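Bimalby Center Opens Small-Item Storage Display to Residents

GRIRNVILLE – The Bimalby Household Resource Center has opened a new display on the storage of small household and desk items, the center announced this month. The display occupies the east end of the ground floor and will remain in place through the end of May. Admission is free to all residents of Grirnville and the neighboring community of Vendell.

The display addresses a subject that the center says is raised often at its information desk: where to keep the small things that collect on a work surface. It is made up of several compact work areas, each fitted with rails, hanging baskets, clear boxes and trays of the kind sold for kitchens, hobby rooms and home offices. Visitors may compare the arrangements and take home a printed guide that lists the basic steps for fitting wall storage above a table.

According to the center, the main purpose is to show how wall space can be used when a table is small. Shallow baskets and clear boxes hung from a rail keep light items within view, while trays hold flat tools together on the table itself. The center advises residents to leave some storage empty at first and to fill it as needs become clear.
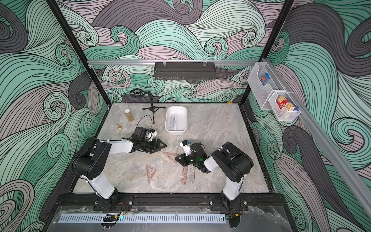 The guide recommends that rulers and other thin drafting pieces be kept flat in a tray with low sides, where they can be picked up easily and are less likely to be bent. Small cartons and packs are best stored in clear boxes, so that the contents can be checked without taking the box down. Jars of dry goods or craft materials should have a closed cap and should carry a label with the date of filling. Heavier objects should remain on the table or on a floor-standing shelf.

Preparation of the display began over the winter. Staff of the center worked with Xenos, a local supplier of household fittings, which provided rails and baskets on loan. The total cost to the center was $1,440, paid from its annual program budget. The loaned fittings will be returned after the display closes, and the remaining materials will be kept for use in classes.

In connection with the display, the center will offer a short course on organizing a home work area. The course consists of seven evening sessions of one hour each, beginning at 6:30 p.m. Topics include measuring a wall before drilling, choosing the right fixings for different surfaces, sorting small items by use, and keeping a table clear from one day to the next. Each course group is limited to 25 participants. Residents who rent their homes will receive separate advice on storage that does not require holes in the wall.

The center has printed 100 copies of the guide for the opening period. Further copies will be made available if demand requires. A large-print version may be requested at the information desk.

Groups from schools and community organizations are welcome during regular hours but are asked to give notice at least one week ahead. Children must be accompanied by an adult. Visitors are asked not to remove items from the baskets, boxes or trays. Questions about the fittings may be directed to the staff member on duty.

The display is open from 10 a.m. to 4 p.m. on all regular opening days of the center. Parking is available behind the building, and the Vendell bus stops at the main entrance. Registration for the course is accepted in person at the information desk or by mail. Places will be assigned in the order in which completed forms are received, and applicants will be notified in writing before the first session.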